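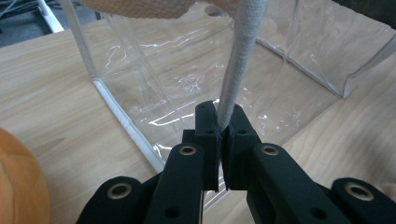

Cider apples are mostly too bitter to eat, and that bitterness is what the Ferkine orchard has been selling for three decades. The trees are pressed for one product, a dry still cider aged in oak, and the tannin gives it a grip closer to red wine than to anything in a six-pack. Young trees are tied to their stakes with a soft strap, white and covered in fabric, and the ties are loosened every August as the trunks thicken.

Search this site Enter keyword Go

The orchard covers 3 acres and holds 351 trees. In a good year it fills 3000 bottles, in a poor one 1000. Most go to Gounder, a wine shop that puts the cider on the same shelf as its whites.

Fermentation is slow. The juice goes into barrels with no added yeast and stays there through the winter in an unheated barn. By spring it is dry, cloudy and sharp. Another six months takes the edge off.

Serve it at cellar temperature in a wine glass. Chilled hard, it tastes of very little. It goes well with roast pork and aged cheddar, and an open bottle keeps for two days in the fridge.

Filed under: Drinks, Cider & Perry, Small Producers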